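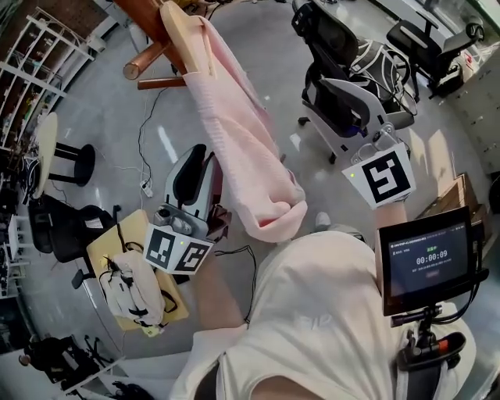

*Handgeführte Greifer am Handtuch, Zeitanzeige bei 00:00:09.*

# Handtücher abnehmen und falten: Stand der Technik?

**wartungsplan_c**
August 2022 · Forum Automatisierung › Haushalt und Kleinbetrieb

Wir betreiben in Drendthorpe eine kleine Lohnwäscherei mit angeschlossener Näherei. Waschen, Trocknen und Mangeln sind mechanisiert, der Rest ist Handarbeit. Konkret geht es um Frottier- und Waffelpikeetücher, die nach dem Nachtrocknen über Stangen hängen, abgenommen, zweimal gefaltet und gestapelt werden. Am Tag fallen 423 Stück an, in der Saison mehr.

Eine Faltmaschine für Großwäschereien ist geprüft und verworfen. Sie verlangt eine flache, ausgerichtete Zuführung, und genau das Ausrichten kostet bei uns die Zeit. Ein Knickarm mit Parallelgreifer (gebraucht, Traglast 3 kg) stünde zur Verfügung.

Zu klären wäre:

- Kann ein Arm ein hängendes Tuch zuverlässig an der Kante greifen, oder braucht es zwingend zwei?
- Welche Taktzeiten sind heute realistisch, also ohne Zeitraffer im Werbefilm?
- Lohnt es sich, selbst Vorführdaten mit Handgreifern aufzunehmen, oder ist das nur etwas für Institute?

Budget vorhanden, aber begrenzt. Antworten bitte mit eigener Erfahrung, keine Prospekte.

---

**Maximiliano Rivadeneira**
41 Personen fanden das hilfreich

Zur Einordnung: Ich habe bei Trorkton Greiftechnik für biegeschlaffe Teile ausgelegt, vor allem Zuschnitte und Dichtmatten. Textil ist verwandt, aber unangenehmer.

**Ein Arm oder zwei.** Abnehmen geht mit einem Arm. Falten in der Luft nicht, jedenfalls nicht reproduzierbar. Ein Tuch, das über einer Stange hängt, hat immerhin eine bekannte obere Linie. Die untere Kante ist das Problem: Sie rollt ein, liegt doppelt oder bildet einen Wulst, in dem die Kamera keine Ecke mehr findet. Üblich ist deshalb, an einer beliebigen Stelle zu greifen, anzuheben, den tiefsten Punkt mit dem zweiten Greifer zu fassen und erst dann umzugreifen. Das kostet Zeit, funktioniert aber ohne vollständiges Modell des Stoffs. Mit nur einem Arm bleibt das Ablegen über eine Tischkante. Das geht bei einem Format brauchbar, bei gemischten Formaten schlecht.

**Greiferbacken.** Waffelgewebe ist gutmütig, die Struktur gibt Halt. Schwierig ist die Trennung von zwei Lagen. Glatte, breite Backen nehmen fast immer beide mit. Wir sind bei schmalen Fingern mit weichem Belag und Kraftbegrenzung gelandet. Einen Sauger würde ich bei offenem Gewebe gar nicht erst probieren.

**Taktzeit.** Unser bester Versuchsaufbau brauchte 53 Sekunden pro Tuch, vom ersten Griff bis zur Ablage, ein Format, eine Farbe, gleichmäßiges Licht. Eine geübte Kraft liegt weit darunter. Bei Sonneneinfall auf die Zelle stieg die Fehlerquote deutlich — Verschattung einplanen.

**Vorführdaten.** Machbar, auch außerhalb von Instituten. Handgreifer mit Markerwürfeln sind mechanisch simpel, ihre Lage wird optisch bestimmt, und die Bedienperson arbeitet fast im gewohnten Bewegungsablauf. Drei Punkte werden gern unterschätzt:

1. Die Handgreifer müssen in Hub, Backenform und Öffnungsweite dem Greifer am Arm entsprechen. Sonst lernt das System Bewegungen, die es nicht ausführen kann.
2. Marker dürfen nicht vom Stoff verdeckt werden. Bei langen Tüchern passiert das ständig.
3. Die Menge. Unter mehr als 1.000 sauberen Durchgängen für eine einzige Teilaufgabe würde ich keine Zusage machen. Abbrüche und Fehlgriffe getrennt ablegen, nicht löschen.

Empfehlung: nur das Abnehmen und Flachlegen automatisieren, das Falten vorerst von Hand. Den vorhandenen Arm dafür zuerst ohne Lernverfahren testen, mit fester Stangenhöhe und mechanischem Anschlag.

---

**nadelfilz**
6 Personen fanden das hilfreich

Kann ich zum Teil bestätigen. Wir hatten im Januar eine Zelle von Mousavi zur Probe, zwei Arme, Geschirrtücher. Falten war ordentlich, wenn das Tuch einzeln und offen vorlag. Aus dem Korb heraus hat sie öfter zwei Tücher gegriffen und dann gestoppt. Am Ende stand immer jemand daneben.

Was oben fehlt, ist die Restfeuchte. Ein leicht klammes Tuch ist schwerer und fällt anders, da stimmt keine eingelernte Bewegung mehr. Vorher messen.

---

**kl_werkbank**
0 Personen fanden das hilfreich

Von Zinden soll es etwas Fertiges geben, Preis unbekannt. Ansonsten Aushilfe einstellen.

---

**wartungsplan_c** (Fragesteller)

Danke, vor allem für die Angaben zu Backen und Markern. Die Restfeuchte schwankt bei uns je nach Trocknerbeladung tatsächlich stark, das wird jetzt zuerst protokolliert. Der Arm kommt danach an die Stange, mit Anschlag und einem einzigen Format. Das Falten bleibt am Tisch.

@nadelfilz: Welche Restfeuchte hattet ihr bei den Geschirrtüchern, und an welcher Stelle gemessen — am Saum oder in der Fläche?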